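Sunday, late

Coffee gone cold twice. In at the desk before eight because the Flumine cell has been eating my week and I wanted one quiet day with it. Quiet-ish. Rain. Fan on the workstation louder than the rain.

Where I left it Friday: right hand thumb closing early. Not every run, which is the annoying part. Fingers come down on the fruit, thumb gets there first, fruit goes rolling off toward the edge, run fails, log says "object lost" and nothing else useful. I wrote that log message myself so no one to yell at.

Started with the boring stuff. Reloaded the cell from clean. Table height, checked. Friction on the tabletop, checked, it was what the sheet says for once. Arm bases, checked, both matching the real bench drawing from Hayashi. Ran the two hands open and shut in empty air a few times before letting them near anything. Left fine. Right fine too, the liar.

Then put the dish and the apple back in and stepped it slowly. Apple right, dish left, nothing else on the table. I want it that dull until this is fixed. Last month I had half a grocery store in there and couldn't tell what was bumping what.

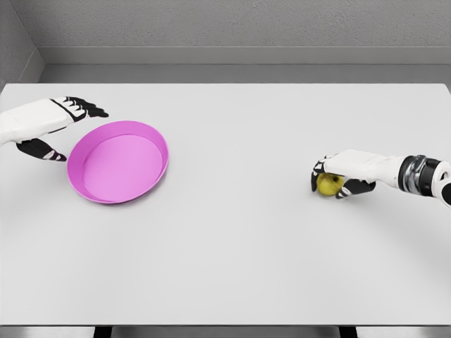
Thumb offset. Spent the whole morning on the thumb offset. The config has it in two places, one in the hand file and one in the cell file, and the cell file wins, and I forgot that, so I sat there changing the hand file like a fool and wondering why nothing moved. An hour? More. Put a comment at the top of the hand file in capital letters. Should have done it in the spring when I lost an afternoon to the exact same thing.

Once I was editing the right file it got better fast. Backed the thumb off, ran it, backed it off some more, ran it. Too far and the fingers just push the apple sideways with nothing behind it. Found a spot in between that looks OK. Saved it as its own version so I can't trample it.

Lunch was toast standing up. Called the landlord about the radiator, no answer obviously, it's Sunday.

After lunch the batch. 200 runs, right hand only, left parked by the dish so it couldn't interfere. Went and did laundry while it chewed. Came back, 17 failures. Before today I wasn't bothering to count, it was that bad, so fine, I'll take 17. But I'd like to know what they are. Opened a bunch of them. Most are the same: hand comes in a bit high, fingertips land on top of the apple where they should be going down the side, and it squirts out. So that's height, not thumb. A different problem hiding behind the first one. Typical.

Two of them are weirder. The apple starts out sunk a hair into the tabletop and the solver kicks it out at the first step like a pinball. Not the hand's fault at all. Spawn height is set to the radius of the OLD apple, the smooth round one we had before we swapped in the Cunik fruit set. Fixed that in one line. Felt great for a minute.

Then the height thing. Tried the lazy way first, just dropped the approach. Fingers hit the table. Of course they do. Put it back. What it wants is a lower pre-grasp pose, with the hand waiting down close to the fruit and already shaped before anything closes. So I posed it by hand, one joint at a time, and went back and forth between two views until my eyes hurt.

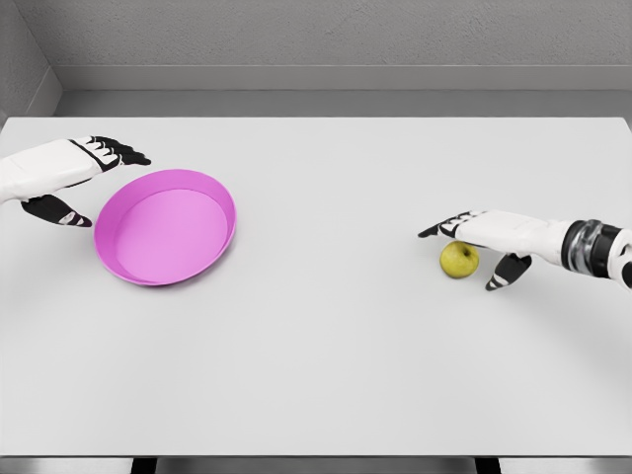

Wrist roll was the other half of it. The pose I inherited from the Varnoris version of the cell has the wrist turned a touch, which made sense for their bench, where the arm comes in from the corner. Mine comes straight in from the side. Nobody ever re-did it, meaning me, I never re-did it. Squared the wrist up, and the fingers stopped favoring one side.

Ran a short batch on the new pose. Looks better. Not writing down a number till I've done the full 200 with a fresh seed, I've fooled myself that way before. Full one is going now, will leave it overnight.

Didn't touch the left hand's job at all. The dish is next, it has to get steadied by the rim while the other side does its thing, and I have a bad feeling about how thin that rim is in the collision mesh. Did look at the mesh for two minutes. Closed it again. Tomorrow problem.

Other things so I dont forget:

back up the cell folder BEFORE pulling the update, not after

thumb offset lives in the cell file. CELL FILE

ask Hayashi whether the real thumb stop is the old part or the new part, because if it's the old one then my limit is wrong and I'll have to do this all over

joint limits warning on the right wrist at startup, yellow, been there for ages, probly harmless, look at it anyway

change "object lost" to something that says WHERE it was lost

Light in the cell is too even to judge gaps by eye, shadows hardly help at all. Might throw in a harder lamp just for debugging and take it out again for the real runs. Or draw the contact points on screen like a normal person. Had that working once on the old machine and never moved it over.

Back hurts. Chair is dead on one side, need to either fix the lift or swap it with the one in the hall. Ate eggs for dinner at nine. Radiator still banging. Batch was still running when I last looked and the fan is still going, so shutting the door on it and going to bed.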